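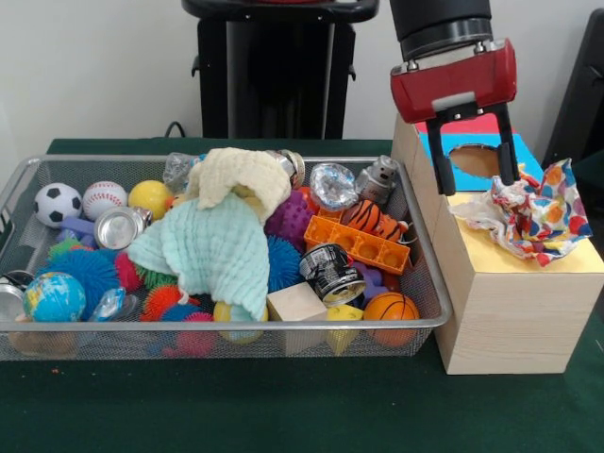 The wire basket and the wooden box, on the green table.

December 2019, a Wednesday evening

Today my dictation class was cancelled, so I used the free evening to continue my list of English words that I have met in books but never said aloud. The list has 95 words now. In August it had 16, and I thought then that it would be finished by autumn. I was too optimistic.

The difficulty is not the meaning. I can read "thorough", "though" and "through" without stopping, but when I must say them to the woman in the bakery my mouth becomes slow and she waits politely. This morning I wanted to ask whether the bread with seeds was sold out already, and I said "thought" where I wanted "though". She understood me anyway. I walked home a little ashamed, and then I ate the bread, and it was very good.

I live now more than 11 years with this language, and still I write these pages first in my head in the old one. The teacher says that a diary must be written directly, with no translation, even if it is simple. I try. Tonight I have opened the dictionary only for "ashamed", to be sure of the letters.

My method is this. I take one page of the notebook for each family of words. On the left I write the word, on the right a word which sounds the same and which I know well. For "bough" I wrote "cow". For "cough" I wrote "off". It is a childish method, but I remember the pairs when I am on the tram, and this is where I do most of my learning.

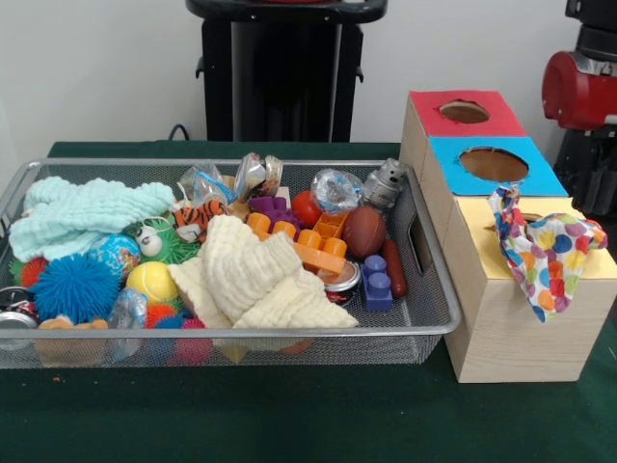
Small words for ordinary things are harder for me than long ones. I can say "responsibility" with no fear, but I did not learn English as a child, so the words of the kitchen and the toy box came to me last. I learned "googly" only this week. It is for eyes like those on the green spiky ball in the basket, and in my language we need four words for it. "Spiky" I knew, but I wrote it with an e in the middle -- I have corrected it now in three places. "Waffle" can be used also for a cloth, not only for food, and this pleased me very much. "Tiger" gave me no trouble at all.

The new notebook is from Zeltlow, with 200 pages and lines that are a bit too narrow for my hand. The old one had better paper. I will write on every second line and see how long it lasts.

Tomorrow I must telephone the dentist. I have prepared the sentences on a card, and I have read them aloud twice in the kitchen. The word "molar" is still not sure.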